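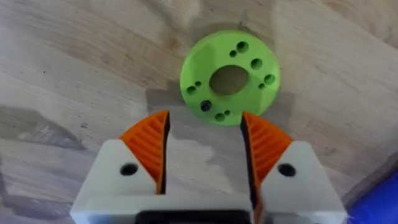
연두색 원반

"옵니다, 와요!" 카요데 올라툰지가 의자에서 반쯤 일어났다. 로봇이 원반 쪽으로 다가가는 모습을 보는 게 오늘만 벌써 몇 번째인데도 그는 매번 처음 보는 사람처럼 굴었다.

우르스 차우크는 웃으면서 노트를 넘겼다. 그는 잡지 '오미코'에 조립 키트 리뷰를 쓰는 사람이었고, 이번 호의 주인공은 스타킥스에서 내놓은 양팔 키트 '비룸'이었다. 대여 기간은 30일. 첫 주에 벌써 돌려주기 싫어졌다는 말은 편집장에게 아직 하지 않았다.

"저 주황색 손끝 좀 봐요. 골이 져 있잖아요. 얇은 걸 집을 때 저게 얼마나 든든한데요!"

"그 말 아까도 했어."

"좋은 건 두 번 적어야죠."

우르스는 정말로 두 번 적었다. 조립 설명서는 72쪽이었고, 둘이서 밤늦게까지 한 장씩 넘겨 가며 나사를 조였다. 어깨 관절을 거꾸로 끼웠다가 다시 빼는 데만 20분이 걸렸지만 그것마저 재미있었다. 마지막 케이블을 꽂고 팔이 천천히 고개를 들었을 때, 카요데는 식은 커피를 든 채로 한참 서 있었다.

과제는 단순했다. 구멍이 여러 개 뚫린 연두색 원반을 나무 테이블 위에서 다루는 것. 납작하고 둥근 물건은 보기보다 까다로웠다. 조금만 비스듬히 닿아도 미끄러지고, 너무 세게 누르면 제자리에서 핑그르르 돌았다. 그래서 우르스는 이 원반이 좋았다. 쉬운 블록만 옮겨 놓고 훌륭하다고 쓰는 리뷰는 쓰고 싶지 않았으니까.

"이번엔 오른쪽 팔로 해 보죠." 카요데가 말했다.

오른쪽 팔이 위에서 내려왔다. 하얀 손끝이 원반에 닿았고, 왼쪽 팔은 손가락을 활짝 벌린 채 가만히 있었다. 카요데는 숨을 참았다. 우르스도 모르는 사이에 펜을 멈추고 있었다.

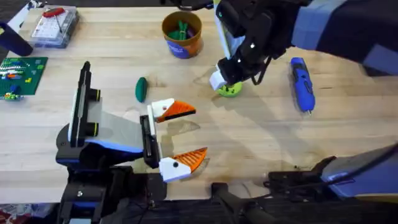 두 번째 저녁

다음 날 저녁에는 위클리프 몰렐이 들렀다. 오프레아 공방에서 시계를 고치는 사람이라 손끝에 관해서는 누구보다 말이 많았다. 그는 외투도 벗지 않고 테이블 앞에 쪼그려 앉았다.

"눌러 잡는구먼. 나도 얇은 톱니는 저렇게 해. 먼저 살짝 눌러서 자리를 잡아 주고, 그다음에 집지."

"그렇죠? 그렇죠!" 카요데가 소리쳤다.

"값은 얼만가?"

"397유로요. 두 팔 다 해서."

위클리프는 휘파람을 불었다. 그러고는 자기가 해 봐도 되느냐고 물었고, 대답이 나오기도 전에 이미 조종기를 쥐고 있었다. 처음에는 팔이 허공을 집었다. 두 번째에는 원반이 테이블 끝까지 달아났다. 세 번째에 그는 혀를 살짝 내밀고 손목을 아주 조금 비틀었고, 원반이 나무에서 떨어져 손가락 한 마디만큼 떠올랐다.

셋이 한꺼번에 소리를 지르는 바람에 아래층에서 천장을 두드렸다.

그날 밤 우르스는 리뷰의 첫 줄을 썼다. '모터 소리가 조금 크고, 설명서의 어깨 관절 그림은 다시 그려야 한다. 그래도 나는 이 키트와 저녁을 보내는 것이 즐겁다.' 그는 앞의 문장은 그대로 두고 '즐겁다' 앞에 '몹시'를 넣었다가, 지웠다가, 다시 넣었다.

부엌에서는 위클리프가 카요데에게 시계 톱니도 집을 수 있겠느냐고 묻고 있었다. 카요데는 벌써 서랍을 뒤져 핀셋을 찾는 중이었다.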